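Ticket 186 – Mail server stops sending after license renewal
Product: Tresten Mail Gateway
Site: Clanstead office
Priority: High
Status: Closed
Opened: Fri 24 March

Description of the problem

Since this morning our users can receive email from outside but cannot send it. The message stays in the Outbox folder of the mail program and after a few minutes it shows "Delivery postponed, policy 17". There is no other text. Internal mail between two users of the same office works normally, in both directions.

I have not changed any setting on the gateway this week. The only thing that happened is the license renewal. Our old license was for 300 mailboxes. The new one is also for 300 mailboxes, I compared the two certificates line by line and the only differences are the end date and the key.

What I have tried so far

1. Restart of the sending service. It starts without error, but the messages stay in the queue.
2. Restart of the complete server, during the lunch break. The same result.
3. Sending from webmail instead of the desktop program. The same message, so I think it is not a problem of the desktop program.
4. Test of the network. I can open a connection from the server to an outside mail server by hand, and it answers. The firewall log shows no blocked traffic.
5. Read the manual, chapter "Delivery policies". Policies 1 to 16 are explained there. Policy 17 is not in the table.

At this moment there are 189 messages in the queue. Please tell me if it is safe to leave them there, or if they will be deleted after some time. Some of them are offers to customers and I would not like to ask my colleagues to write them again.

First reply from Tresten support

Thank you for the report. Messages in the queue are kept for five days, so please leave them and do not empty the queue. Please send us the license page from the admin panel as text, and the last part of the file delivery.log. Please confirm also which version you are running.
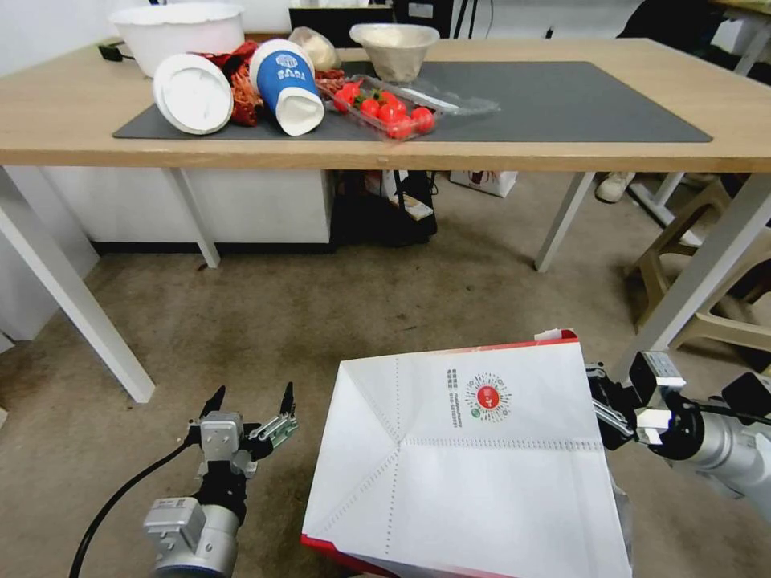
Reply from customer

The version is the October release, with the second update. I have attached the license page and the log to the ticket.

In the log I noticed one line that repeats before every postponed message: "sender host not in licensed set". I did not see this line in the older logs, I searched them back to the start of the year. On the license page the status is green and it says "Valid". Under "Licensed hosts" there is one name, and it is the name of our old server in the Sutherland building. We moved from that server last summer. With the old license this field was empty, and I believe empty means that any host is allowed – please correct me if I am wrong.

I did not try to edit the field myself. It is gray and I suppose it comes from the key.

Second reply from Tresten support

You have read it correctly. An empty field means any host. The renewal was created from the original order, where the old host name was still written, and the October release is the first one that checks this field for outgoing mail. Incoming and internal mail are not checked, which explains why they continued to work.

We have made a new key without a host name. Please do the following:

1. Open Admin, then License, then Replace key.
2. Paste the new key. Do not remove the old key first, or the gateway goes into trial mode.
3. Check that "Licensed hosts" is empty.
4. Restart only the sending service.
5. Open Queue and choose Retry all.

Reply from customer

I followed the five steps in this order. After step 3 the field still showed the old name. I logged out of the admin panel and logged in again, and then it was empty. Maybe you can add this to the instructions.

After Retry all, the queue went down slowly and is now at zero. Three messages came back with an error, but they had a wrong address and this is the fault of the sender. I also sent a test to the Skindanen branch, which uses another provider, and they confirmed that they received it.

Two questions remain from my side. Will policy 17 be added to the manual? And can the license page show a warning when the host name is different from the real one? A green status was not helpful in this case – I lost most of the morning with the firewall.

Third reply from Tresten support

Policy 17 will be in the next edition of the manual. The warning is entered as a feature request, and we have linked it to this ticket so you will get a notice if it is accepted. The step about logging out is now in our internal instructions too.

Reply from customer

Thank you, the ticket can be closed. I keep a copy of the old key until next week.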